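Familienfotos Gukow: LIESMICH zum Bildarchiv

Stand: 5. September 2026

Hallo zusammen! Ich bin Rigoberto Yupanqui, ich sortiere seit dem Frühjahr die Fotos von unserem großen Familientreffen in Gukow, und weil mich inzwischen jede zweite Cousine fragt, wo denn nun was liegt, schreibe ich es einmal ordentlich auf. Im Archiv sind 2.202 Bilder in 11 Ordnern. Fast alles stammt vom Treffen im Mai, dazu kommen die eingescannten Abzüge aus Omas Schuhkarton (die sind ein Schatz, schaut da bitte unbedingt rein!).

Was in den Ordnern steckt

Jeder Ordner heißt nach dem Programmpunkt, also Ankunft, Kaffeetafel, Gruppenbild, Sackhüpfen und so weiter. Die Scans liegen getrennt im Ordner Schuhkarton. Dateinamen habe ich so gelassen, wie sie aus den Kameras kamen, nur die Scans sind durchnummeriert, denn die hießen vorher alle »Unbenannt«.

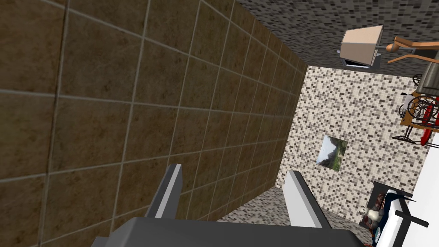 Dateiformate und Größe

Alles ist JPEG in voller Auflösung. Vom Gruppenbild gibt es zusätzlich die Rohdaten, falls jemand selbst an den Farben drehen möchte. Ich habe bei der Abendserie ein bisschen aufgehellt, sonst wären Onkel Harawira und seine Gitarre im Dunkeln verschwunden. Die unbearbeiteten Fassungen liegen im Unterordner Original, bitte nicht löschen.

Die Stichwörter pflege ich in Bromine, das ist die kleine Fotoverwaltung, mit der ich zu Hause arbeite. Ihr braucht sie nicht, die Stichwörter stehen auch in der Datei stichwoerter.csv. Eine Zeile pro Bild, erst der Dateiname, dann die Personen, dann der Ort. Bei den ganz alten Scans fehlen noch 40 Namen. Wer also weiß, wer die Dame mit dem Hut neben Opa ist: bitte melden!

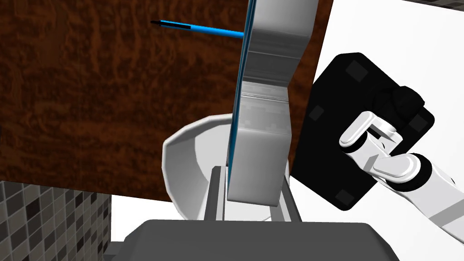 Schreibt mir die Namen am liebsten direkt mit der Bildnummer, dann muss ich nicht raten. Bei den Zwillingen habe ich mich garantiert vertan, die beiden sahen mit vier Jahren einfach komplett gleich aus, und auf der Rückseite der Abzüge steht immer nur »die Kinder«. Wenn ihr unsicher seid, setzt ein Fragezeichen dahinter, das mache ich genauso.

Wer abziehen lassen will: Ich habe bei Stindine ein Probealbum bestellt und mag das matte Papier lieber, auf dem glänzenden sieht man jeden Fingerabdruck. Für ein Album im Querformat reichen alle Bilder locker aus, für ein richtig großes Wandbild würde ich von den Scans die Finger lassen. 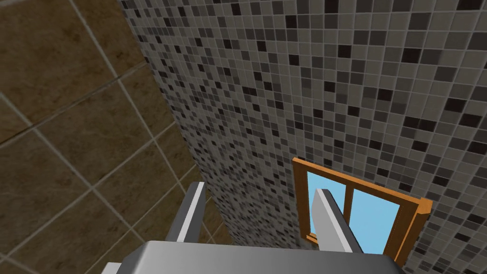

NUTZUNG UND WEITERGABE

Innerhalb der Familie dürft ihr alles kopieren, drucken und verschenken. Bitte stellt nichts öffentlich ins Netz, auf dem Kinder zu erkennen sind, ohne vorher die Eltern zu fragen. 2 Familien haben mich gebeten, ihre Bilder ganz herauszunehmen, das ist erledigt, also wundert euch nicht über Lücken in der Nummerierung.

Neue Bilder gehören in den Ordner Eingang. Ich räume sie von dort ein, meistens abends, manchmal dauert es auch etwas länger.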